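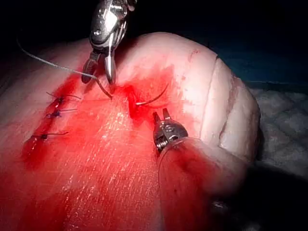 Photo: Hanneke Coppens / Korkon Training Lab

6.2 Needle and thread handling

Follow these rules for every suturing exercise on a tissue pad, at both instruments.

1. Hold the needle in the jaws of one instrument at a time, except during a hand-over.
2. Keep the second instrument open and in view until it is needed.
3. Pull thread slowly. Stop if the tail leaves your view.
4. Place stitches at least 8 mm apart.

Caution: Do not change instruments while a needle is in the jaws. Release it on the pad first.

Note: The grip limit for practice work is set to 400 in the Visser console. Only the lab lead, Nele Dijkstra, may change it.

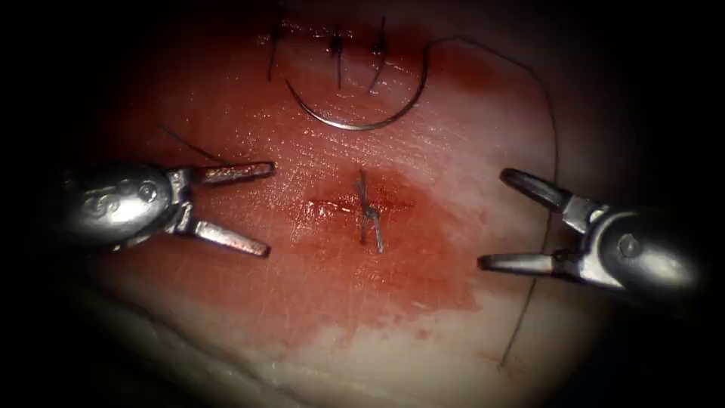
Category: Safe pause and inspection

6.3 Pausing between stitches

1. Lay the needle flat on the pad, where both operators can see it.
2. Open both sets of jaws and hold them clear of the knot.
3. Check the knot and the cut ends. Leave 2 mm on each end — longer tails catch in the jaws.
4. Look for loose strands near the instruments and remove them before you go on.
5. Say "clear" and wait for the reply.

Caution: Never reach under the instruments by hand during a pause. Press Hold first.

Record dropped needles in the Nonholm log before closing the session.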